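Velano Teach Kit
Tabletop demonstration set for robot arms
Page updated 08/09/2019

Home > Teaching and demonstration > Velano Teach Kit

Stock code: 2653
In stock at our Erenport shop

I've been selling bits for robot arms for quite a while now, and the question I get more than any other is "how do I show it what I want without writing pages of code?" So I put together the Velano Teach Kit, which is the set I use myself when I'm guiding an arm through a job. You move it by hand, or you drive it from a controller across the room, and the arm's own software stores what you did. My kit gives you something sensible to practise on!

It's a pick-and-place job at heart. There are blocks to pick up, a shallow tray to work over, round pegs to steer around and a border to keep everything in one patch of table. Simple stuff, but you'd be surprised how much a beginner learns from one block and one tray (I certainly did).
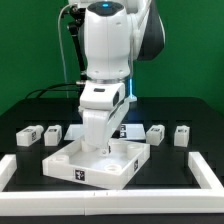
The parts are all plain white so the printed tags stand out nicely. If your software reads tags, you can log where each block was at the start and end of every demonstration, and that saves a lot of squinting at recordings later. If it doesn't, just ignore them and carry on. Plenty of my customers do.

Now, hand or remote? I get asked to pick a side and I won't. Guiding by hand is lovely for a first go, because you can feel when the wrist is getting into an awkward twist. Remote control takes longer to get the hang of — give yourself an afternoon of clumsy attempts — but your arms and sleeves stay out of the cameras, and you end up watching the same views the robot will have to rely on. I tend to rough a job out by hand and then record the proper runs remotely.

A few habits I'd pass on. Approach the block slowly and stop for a moment before you close the fingers. Lift straight up before you go sideways. And if you fluff a grasp, decide beforehand whether you're keeping the recovery in or starting again, otherwise you'll have a muddle of both and no idea which is which. Name your files properly as well. I've still got a folder called "new new test" and I daren't open it.

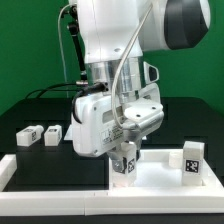 Do I need to buy a particular arm to use the kit?
Any tabletop arm with a two-finger gripper that opens wide enough for the blocks will do. Send me the model before you order if you're not sure and I'll check the opening for you.

The border is my favourite part, oddly enough. It comes in rails that join together, and it sits flat on the table. Once it's down you have a fixed edge to measure from, so when you pack up and come back another day you can get the tray back to where it was. I put a strip of tape under mine as well. Belt and braces.
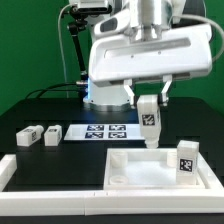

Block held upright over the back edge of the tray.

For the remote sessions I'd suggest 2 views if your set-up allows it, one fixed beside the table and one up at the wrist. The fixed view tells you where the arm is going. The wrist view is the one for the last little bit of the approach, and it takes some getting used to, as it turns whenever the hand turns. Start with the wrist level and add the tilts once you've stopped getting lost. Everyone gets lost!

If you're on the older Dondano controller, turn the speed setting right down for your first few recordings. It's keen, that one. The Park controller is gentler out of the box and I'd leave it as it comes. 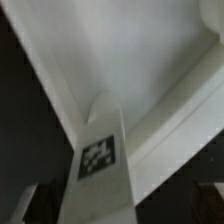 Wipe the tags with a soft dry cloth and nothing else. I tried a kitchen spray once and spoiled a good set. Spare tag sheets are listed under Accessories, along with spare rails and pegs, so you needn't buy the whole kit again when something goes missing under a bench.

Price: £87 including VAT
Spare tag sheet: £9
Arm, gripper, cameras and controller not included
Delivery: posted from Erenport, usually the next working day
Returns: fine by me if the parts are clean and unmarked, just drop me a line first

Add to basket
Ask me a question
Back to Teaching and demonstration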